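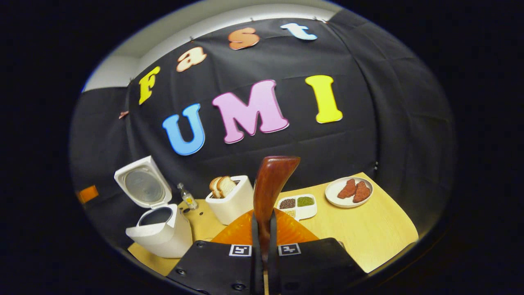

Spatula pinched upright, bowl right in front of the fingers.

Bench notebook, Garnside, kitchen cell
Tuesday, September 30, 2025

Spent most of today on the hand-held gripper and very little on the table, which was the opposite of the plan! The spatula had been creeping in the grip since last week. You pick it up straight, tilt it over the bowl, and by the time you're back upright it has turned a few degrees on its own. I blamed the jaw travel first and re-ran the open/close calibration 3 times. Same numbers every time, so the travel is fine and I owe the calibration script an apology.

What I found on the bench was a finger base screw that had backed out maybe half a turn. You can't see it, but you can feel it if you wiggle the fingertip with the jaws closed (do this before you put the thing on the table, please, it takes five seconds). Pulled the screw, cleaned out the old threadlocker, put in fresh, and did the one on the other side too. Left it alone through lunch to set.

Then the tags. Wiped both with the lens cloth, no alcohol, as the printing went cloudy in August when I got impatient. Ran the Stetelix checker on a test clip afterwards: 3,162 frames, tags missed in 29 of them. Nearly all the misses are in one stretch where I had the wrist rolled way over and was showing off a bit. I'll take that.
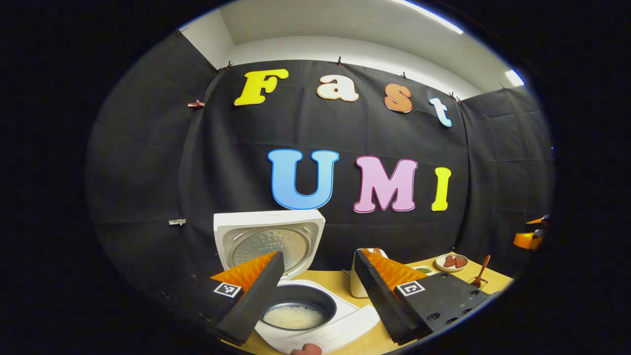 Cooker lid up, both finger pads in view, rice in the pot.

The cooker is my favorite part to check the opening on, with a finger on either side of it and the orange ridges facing in. If one jaw lags the other you notice it right away against something that size. Looked even to me today, and the numbers from the log agree.

Pads: the ridges are holding up fine, so the spare set from Wikström stays in the drawer. We swap at 200 hours or when a ridge tears, whichever comes first. Please write the swap in the log sheet and not on the drawer, I can't read half of what's on the drawer.

Lighting is the thing I'm still unhappy with. The ceiling tubes are bright, and when you look up past the curtain the exposure drops and takes a moment to come back. Locked exposure in the Praviris settings for now and saved it as the default profile. If your clips come out too dark, that's me, go ahead and unlock it.

Still to do:
check the finger screws again after a full day of use
order threadlocker, the tube is about empty
print a spare pair of tags on the matte stock
try the spatula again with a slower tilt and see if the creep is really gone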